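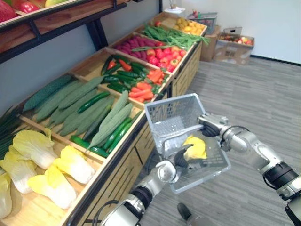
**Site visit report: the Bomoleck open day**
Itzel Villaseñor and Rigoberto Solís, second year, Automation in Society

Our class went to Bomoleck in February to watch robots do grocery work. The invitation said we would see "the store of the near future." I went in doubtful and came out somewhat less doubtful about the machines and more doubtful about the invitation. Rigoberto liked it better than I did, and his comments are marked.

**What we were told**

Leopoldo Cuautle gave the welcome talk. Bomoleck wants a two-armed robot that can fill a customer's order from ordinary store shelving, with no special trays or labels. He said the software, called Oravar, had been trained on 316 recorded picking sessions and that the goal is 1,000 by summer. He also said the robot succeeds 85 percent of the time. I asked what counts as a success. He said the right item ends up in the basket. I asked whether a dropped item that gets picked up again counts, and he said yes, as long as a person doesn't help. That should have been on the slide.

**The demonstration area**

The produce stand is a good piece of set dressing. It is wood, with open bins, and the vegetables are fake. From the back of the group I took the tomatoes for real ones. Napa cabbage has its own bin, then cucumbers share one with ridged gourds and a chili pepper, and after that come long green peppers mixed with carrots. The long beans hang over the edge of their bin the way they might at a market.

The mixing matters. Picking a cucumber out of a bin of green gourds is a harder job than picking a carrot out of a bin of carrots, and I give them credit for setting it up that way. But artificial produce doesn't bruise or leak, and a tomato that can't be crushed tells me very little about a robot's grip.

**The basket**

One arm holds a gray shopping basket by its handle and the other does the reaching. Isauro Cuevas, who ran our session, said this two-handed part took his team longer than anything else. When one arm clamps the handle the basket hangs at a tilt, so the other arm has to deal with a target that isn't level.

I had expected the basket to sit on a cart or a table. I still think it should. Mr. Cuevas said that shoppers carry baskets, so the robot should too — which sounds to me like copying people for its own sake.

*Rigoberto:* I disagree. If the basket can go anywhere, the robot can work at any shelf. A cart gets in the way in a narrow aisle.

**Questions we asked**

Eliseo Lozano from our class asked about speed compared to a store employee. We were told that speed is "not the focus at this stage." We asked three different ways and got that answer each time.

I asked who would be responsible for old or damaged produce, because a person choosing cabbage looks at the leaves first. Oravar doesn't judge quality yet.

**What we would want to see next**

- the same task with real vegetables, including soft ones
- a success rate that lists retries separately
- a timed run next to a human worker

Rigoberto would add a visit to Woren, where Mr. Cuautle said a store trial is planned. I would go, if they let us pick the shopping list.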